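# How do you choose a hand for a robot?

*Feb 6, 2022. Written by Ayodele Etim, for readers aged 8 to 11.*

Your own hand is very good at picking things up. It can hold an egg, a brick or a sheet of paper, and you hardly have to think about it.

A robot needs a hand too. The part that does the holding is called a gripper. Some grippers have two fingers, some have more, and some have no fingers at all and use suction, like a plunger. The people who build robots have to try them out before they choose one.

## Two fingers and a pile of snacks

At Clater, Tsz-kin Shih tests grippers with two fingers. To try out a new pair, you can hold the gripper yourself and move it about by hand. A camera on it records what the fingers are doing.

Snacks make a good test. They are all different shapes, and many of them are slippery. A box has flat sides and stiff corners. A packet of crisps is full of air. A pastry will crumble if it is squeezed too hard.

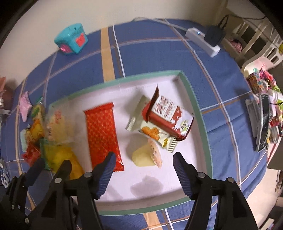 *The gripper opens wide over a tray of snacks. Look for the ridges on its blue pads.*

Ridges give a finger more grip. The soles of your trainers have a pattern for the same reason. Without one, a shiny wrapper can slide out as the fingers close.

## Try it at home

You will need two wooden spoons, an empty cereal box, a sock and a bag of crisps.

1. Hold one spoon in each hand. Pick up the box using only the spoons.
2. Now try the sock. Does it sag in the middle?
3. Try the bag of crisps. Press gently.
4. Wrap a rubber band round the end of each spoon and do all three again.

Write down which things you dropped. You have just compared two grippers.

## Things that get in the way

Picking up one packet from an empty table is fairly easy. A pile is harder. The fingers have to fit round the packet you want without pushing the others away. If two packets overlap, the top one may have to be moved first.

Colours can be confusing as well. Two red packets side by side might look like one big red packet to a computer.

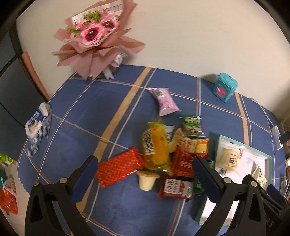 ## How do you know which gripper is best?

You have to be fair. Each gripper gets the same objects and the same number of tries. Grigore Zamfir keeps the scores at Clater, and his table now has 2,627 tries in it.

He compared two grippers, called Tarby and Erel. Tarby was better with boxes. Erel was better with soft bags, but it was slower to close. The team kept both, and they will test them again in September with heavier things.

## Words to know

**Gripper:** the part of a robot that holds things.

**Jaw:** another name for one finger of a gripper.

**Pad:** the part of a finger that touches the object.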